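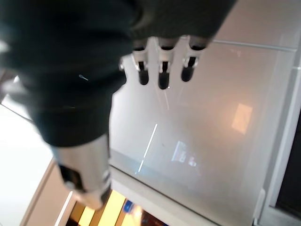

Paula Cozma thinks we should have started with the wrist camera and left the hand for later, on the grounds that a hand you cannot see past is hard to judge. Her objection was sent in after the first version of this page and is fair. In that view the thumb-like digit takes up much of the left half and is well out of focus, while the three slender fingers beside it are clear enough to read at the joints. The glossy grey panel behind them returns two bright line reflections, and the depth estimate does not like either.

The page collects notes from the Nelldale bench comparison, last edited 19/04/2021. Two end effectors were tried on the same arm: the Inen multi-finger hand and the Tavares parallel gripper. The controller was a Zinda unit throughout, with the same firmware and the same speed limit. Nyokabi Mugo ran the arm and Tarcísio Falcão kept the logs.

**Camera position**

The mount was tried at 45 and 65 degrees to the wrist axis. At 65 the thumb intrudes less, but the fingertips leave the view when the hand closes. We settled on 45 and accepted the loss on the left. Edileuza Evangelista has asked for a second camera on the forearm – the bracket is drawn but not cut.

**Focus**

Fixed. Anything as close as the thumb is soft, and the sleeve above it shows as a dark mass with little usable texture. Masking it out in software gave steadier tracking than trying to model it.

**Reflections**

Smooth panels gave more trouble than any other surface on the list. Line reflections were picked up as edges and moved with the camera, so the planner tried to avoid something that was not there. A polarising filter reduced this at the cost of exposure. Matt tape on the panel cured it, but customers will not tape their panels.

**Inen or Tavares**

The Tavares gripper repeats better and is quicker to set up. The Inen hand reaches into narrower places and tolerates a poor approach angle. Over 800 logged grasps the Tavares dropped fewer parts, mostly on flat stock. On small round parts the order was reversed. Finger calibration on the Inen has to be redone after every power cycle, and Aparecida Figueiredo has a script for that in the shared folder.

**Still open**

- Cable strain at the wrist when joint 6 is near its limit
- Exposure lock, which the Zinda driver drops on reconnect
- Repeat of the flat stock runs in August with the forearm camera fitted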